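오렌지 통째로 삶아서 케이크 만들기 (밀가루 없음)

2020년 8월 17일

급하게 적어둠. 자꾸 레시피 달라고 해서 그냥 여기 올립니다. 나중에 정리할게요 아마도.

껍질째 들어가는 케이크라 오렌지 고르는 게 절반입니다. 귤 종류도 됨. 단 껍질 얇은 건 삶는 시간 줄이기.

재료
오렌지 2개 (중간 크기)
아몬드가루 176g
설탕 90g + 위에 뿌릴 것 조금
달걀 4개
베이킹파우더 1작은술
소금 한 꼬집
틀은 Stitholm 원형틀 15cm. 다른 틀도 상관없는데 너무 넓으면 납작해져요.

1. 오렌지 고르기
들어봐서 묵직한 것. 껍질은 색 진하고 매끈한 쪽. 물렁한 데 있으면 패스. 지난 4월에 Kouris 시장에서 싸다고 한 봉지 샀다가 반은 버렸음...

꼭지 쪽을 위로 놓고 한 번 보세요. 주황색 껍질에 까만 점처럼 꼭지가 남아 있으면 삶기 전에 떼야 합니다. 이거 그대로 갈면 케이크에서 딱딱한 게 씹혀요. 이쑤시개나 작은 칼끝으로 톡. 깊게 파지 말 것, 구멍 나면 삶을 때 물 들어감.
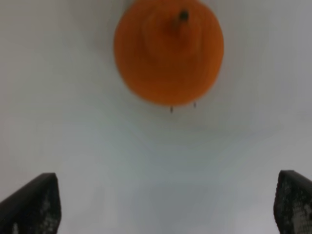
2. 씻기
굵은소금으로 문지르고 헹구기. 그다음 베이킹소다 푼 물에 12분. 다시 헹굼. 뜨거운 물 한번 끼얹으면 더 좋고요. 꼭지 주변 움푹한 곳은 솔로.

3. 삶기
냄비에 통째로. 물은 잠기게. 끓으면 중약불로 줄이고 90분. 떠오르니까 중간중간 뒤집어주기. 물 졸면 보충하세요. 젓가락이 쑥 들어가면 끝.

쓴맛 싫은 분들은 처음 15분 끓인 물 버리고 새 물로. 저는 귀찮아서 안 합니다. 약간 쌉쌀한 게 더 맛있기도 하고.

4. 식히고 갈기
완전히 식힐 것. 뜨거울 때 달걀이랑 섞으면 익어버림. 반 갈라서 씨 빼고 껍질째 믹서에. 씨 꼭 확인하세요 한 개만 들어가도 써요. 곱게 갈아도 되고 알갱이 좀 남겨도 되고 취향껏.

5. 반죽
달걀 + 설탕 거품기로 뽀얗게. 오렌지 간 것 넣고 섞기. 가루류 체에 내려서 넣고 주걱으로 대충 가볍게. 반죽이 묽은데 원래 그래요. 가루 더 넣지 마세용.

6. 굽기
오븐 170도 예열. 틀에 유산지 깔고 붓고 위에 설탕 솔솔. 50분 굽고 꼬치로 찔러보기. 묻어나면 5분씩 더. 윗면이 빨리 타면 호일 덮기.

7. 틀에서 빼기
바로 빼면 부서짐!! 틀째로 식히고 나서. 냉장고에 하룻밤 두면 훨씬 촉촉하고 자르기도 쉽습니다.

보관
냉장 4일. 냉동은 조각내서 랩으로 싸면 한 달쯤 갑니다. 저는 Plimwood 납작한 통에 넣어둬요. 뚜껑에 물 맺히니까 키친타올 한 장 깔고.

추가로
- 설탕 더 줄여도 되나요 → 70g까지는 해봄. 그 밑으론 쓴맛이 튀어요
- 아몬드가루 대신 밀가루 → 안 해봤음
- 오렌지는 전날 미리 삶아서 냉장해도 됩니다. 이게 제일 편함
- 플레인 요거트 올려 먹으면 진짜 맜있어요

레몬 버전은 다음에 올릴게요.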